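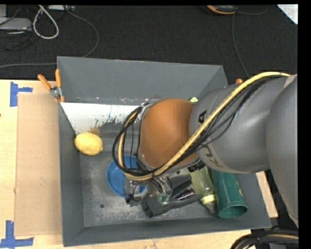

Graue Kiste auf hellem Holztisch

Der Rutari-Pass
Eine Kurzgeschichte

Elfriede Pfister hatte den Rucksack schon dreimal umgepackt, und jedes Mal war die Thermoskanne ganz unten gelandet. Egal! Draußen wurde es hell über Gokville, die Dachrinnen tropften, und oben am Kamm lag ein Streifen Licht, so schmal und so gelb, dass sie am liebsten im Schlafanzug losgelaufen wäre.

"Du gehst also wirklich", sagte ihre Schwester und hielt die Kaffeetasse mit beiden Händen fest.

"Natürlich gehe ich! Seit vierzig Jahren will ich sehen, wie die Kraniche über den Rutari ziehen. Die kommen im April, und jetzt ist April."

"Der Pass ist 2.583 Meter hoch."

"Und ich wohne auf 900. Den Anfang habe ich geschenkt bekommen."

Der Weg begann hinter der Sägerei und führte erst einmal durch den Lärchenwald, in dem es nach Harz und nassem Hund roch. Der Hund hieß Fuchs, war grau und gehörte niemandem so richtig. Er lief voraus, blieb stehen, lief zurück, lief wieder voraus - den halben Berg machte er auf diese Weise doppelt, und Elfriede lachte so laut über ihn, dass ein Eichelhäher schimpfend davonflog.

Wie herrlich das alles war! Die Bäche, die unter den Schneeresten gurgelten. Die ersten Krokusse, violett und frech, mitten im braunen Gras. Auf 1.541 Metern stand ein Wegweiser mit abgeblätterter Farbe, und sie klopfte ihm auf den Pfosten wie einem alten Bekannten. Zum Weris-See ging es links, zum Pass geradeaus. Sie aß ein halbes Käsebrot, gab Fuchs die Rinde und dachte an ihren Vater, der ihr die Kraniche zuerst beschrieben hatte, abends am Ofen, mit ausgebreiteten Armen.

"Man hört sie, bevor man sie sieht", hatte er gesagt. "Erst meinst du, irgendwo geht eine Tür auf. Eine ganz große Tür, die lange keiner geölt hat."

Oberhalb der Baumgrenze wurde es zäh. Der Schnee trug an manchen Stellen und an anderen eben nicht, und einmal steckte sie bis zur Hüfte fest und musste sich mit den Stöcken herausarbeiten, während Fuchs aufgeregt um sie herumsprang. Die Knie taten weh. Der linke Handschuh war irgendwo geblieben. Trotzdem sang sie, ziemlich falsch, alle Strophen, die ihr einfielen, und erfand dann noch zwei dazu.

Kurz nach Mittag stand sie oben. Vor ihr fiel das Land in blauen Stufen ab, weiter, als sie es sich je vorgestellt hatte, und der Wind riss ihr die Mütze vom Kopf. Sie ließ sie fliegen. Dann setzte sie sich auf einen warmen Stein, grub die Thermoskanne aus und wartete.

Der Tee war ausgetrunken, als Fuchs die Ohren aufstellte.

"Was ist?", flüsterte sie.

Im Süden ging eine Tür auf. Sie knarrte, leise erst, dann lauter, und über dem Grat erschien ein dünner Strich, der sich bog und teilte und wieder zusammenfand. Elfriede sprang auf, vergaß die Knie und breitete beide Arme aus, so weit sie nur konnte.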